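Descaling the Norkerero, second attempt

My first go at descaling the coffee machine failed, and the fault was mine. I mixed the citric acid by eye, ran it through hot, and ended up with a white crust in the valve that was worse than the scale I started with. Citric acid plus hard water plus heat gives you calcium citrate, which barely dissolves.

Water in Gronstead comes out of the tap at 134 ppm hardness. The manual for the Norkerero sets the descale interval at 2,000 cups, with no adjustment for hardness. I keep a log and hit that number in October, by which time the flow had already dropped.
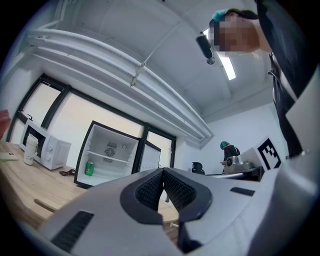
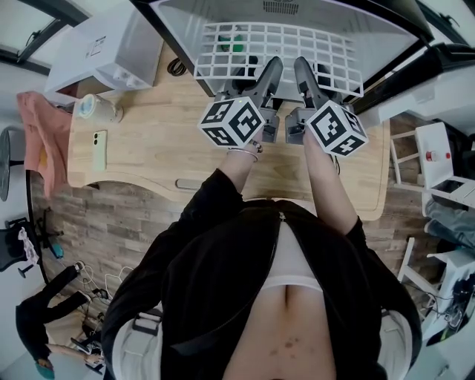
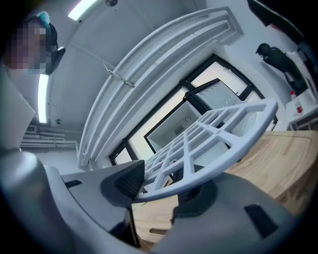 The second attempt used lactic acid at 5 percent, cold. I filled the tank, pulled enough through to wet the boiler, and let it stand. Then I repeated that until the outlet stopped fizzing. Three full tanks of plain water followed – the last one tested neutral on a strip.

Bronisława Szewczyk wrote in to ask whether vinegar would do. It will dissolve scale, but the smell stays in the silicone tubing and I would not put it near the pump seals.

Flow is back to what I logged when the machine was new. The steam side is still slow. I suspect the needle valve and have ordered a replacement from Lis – part not yet shipped.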